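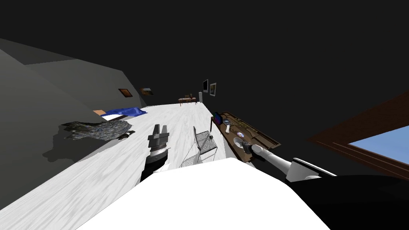
Getting Old Cutting Boards Back in Shape

I love this job! Give me a gray, thirsty maple board and a free evening in January and I'm happy (my neighbor Zaid Sayegh has started leaving his on my porch).

Start with coarse salt and half a lemon. Scrub in circles, let the paste sit for five minutes, then rinse and dry the board standing on its edge so both faces get air. Leave it overnight.

Next comes sanding. Use 80 grit if there are deep knife marks, then 130 or whatever your store has close to it, always with the grain. Wipe with a damp cloth between grits. The fuzz that comes up is normal, just sand it off once it dries.

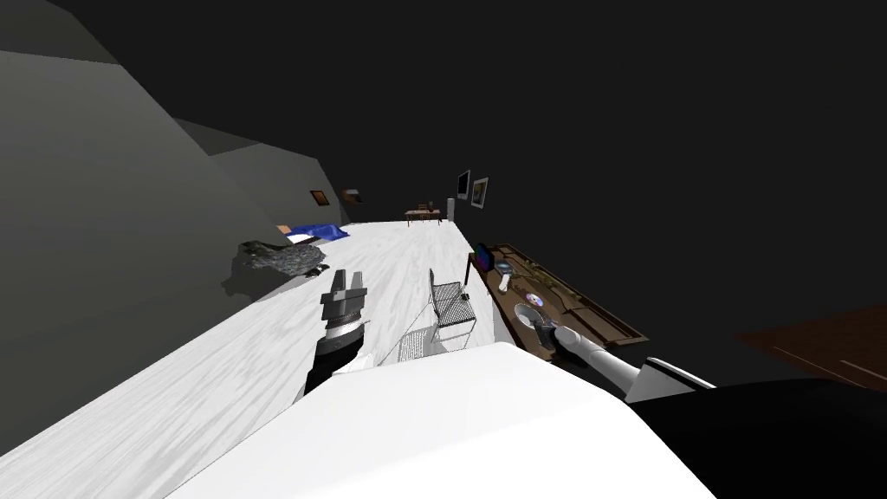

A bit of floor and desk space

Now the fun part, oiling! Warm a bottle of food-grade mineral oil in a bowl of hot water and rub on 3 thin coats, an hour or so apart, ends included. The end grain drinks it like crazy. Skip olive oil, it goes rancid and you'll smell it on your apples.

Onion smell that won't quit? Baking soda and a little water, ten minutes, rinse. And please keep boards out of the dishwasher, even the cheap ones!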